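Rilgate Robotics Lab
@rilgatelab

1/ We are posting a summary of the gripper fault on our Sunora sorting cell in March. No one was hurt. The cell was stopped by hand and locked out the same afternoon.

2/ During a toy sorting run, the gripper failed to open on command 808. The controller logged the release as complete and the arm moved on to its next pick with the fingers still closed.

3/ The cause was a stale position reading. After a brief loss of power to the finger encoder, the Darex driver kept reporting the last good value - in this case, "open."

4/ The driver now rejects any reading older than 50 milliseconds and holds the arm in place. Grip force limits are unchanged.
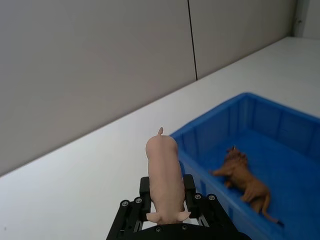
5/ We then repeated the pick and place routine 970 times, with power cuts added at random. The arm held its position in all but one case, and that log is under review with Andrade.

6/ Until the review closes, staff must stay outside the marked line while the arm has power. Labs using the same driver should install the update before their next run.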